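Unit 4: Choosing a gripper kit

In this unit we look at the Fluvedero kit, a hand-held gripper sold by Nallano for teaching manipulation tasks. The basic set costs 600 euros and the full set 3000. Both have the same fingers; the full set adds software and 30 hours of support.

Please read the data sheet before the practical. Note the width of opening, and how the finger tips are fixed. The cup task is on sheet 2.

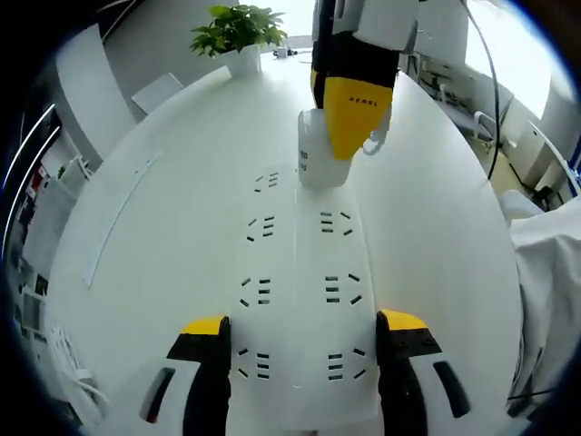
Which set should a small school buy first?

The basic set is enough for the tasks of this course. The software can be ordered later, with part number 2126.

For homework, compare the kit with the one from Iordache. Write one page on price, spare parts and guarantee. Hand it in before the end of June.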